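Section 4 — Sorting and Storing Your Play Produce

Covers the Sandelix market set and the two open bins it ships with. If you've got the older Gittins bins the steps are the same, just skip 4.3.

Before you start

Clear a spot where both bins can sit right up against each other, one in front of the other. Kitchen bench is fine, floor is better if small kids are using it. You'll want a damp cloth, a dry tea towel and the card list from the lid of the box (part no. 1457).

CAUTION: Stems and leaf tops are the weak bit on most pieces. Pick up by the body, never by the leaves.

4.1 Setting the bins

1. Wipe out both bins. Warm water, drop of dish soap, nothing gritty.
2. Dry properly, corners too.
3. Push the back bin up to the front one till the rims meet. No gap. Small pieces go down the gap.
4. Check the floor of each bin for the drain holes. Leave them open, don't tape over.

Note: Scuffs on the floor and walls are normal wear and won't come off with scrubbing. Please don't try a scourer — it only makes a rougher patch that grabs at the next thing you slide across it.

4.2 Loading the front bin

1. Tip the pieces out on a towel first. Not straight in the bin.
2. Sort into groups by colour or by type, whichever suits. Classrooms mostly go by type.
3. Long pieces in the corners, laid on an angle with the leafy end up.
4. Leave bare floor between groups so a hand can get in.
5. Small pieces last. Keep them off the back edge if you can, they're a pain to get hold of there.

The front bin should still have plenty of floor showing once you're finished. A long green one goes nicely in the rear left corner, leaves at the top end.

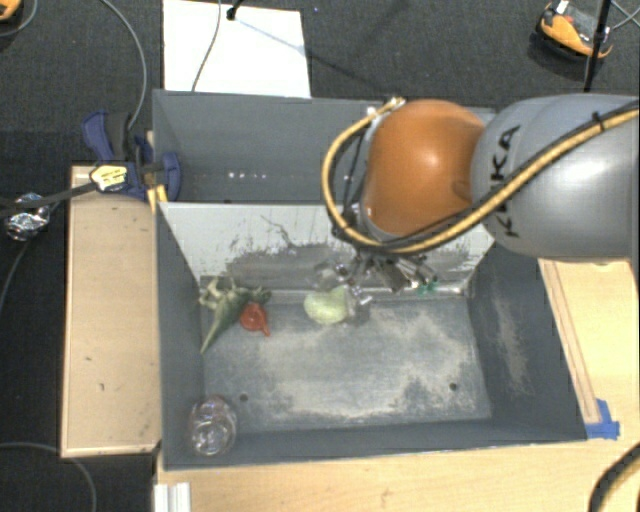
4.3 Moving pieces to the back bin

1. One piece at a time. Lift clear of the sloping panel between the bins, dont drag it up and over.
2. Set down, don't drop.
3. Work from the back of the front bin towards you.
4. Tick each piece off the card list as it goes across.

CAUTION: Never stack the bins with pieces inside. Leaf tops get crushed and we can't replace those under warranty.

4.4 Cleaning the pieces

Wipe with the damp cloth and pat dry. No dishwasher, no bleach. Stickers and texta marks usually lift with a bit of eucalyptus oil on a rag, but test on the underside frist.

4.5 Missing or damaged pieces

Check under the bins and down the side of the bench. Still missing? Spares are sold singly, quote the number beside the piece on your card list. Bin liners are part no. 689.

Questions about parts go to Llinos Howells at the Sandelix spares desk, open till 4 in the afternoon. Have your card list handy when you ring.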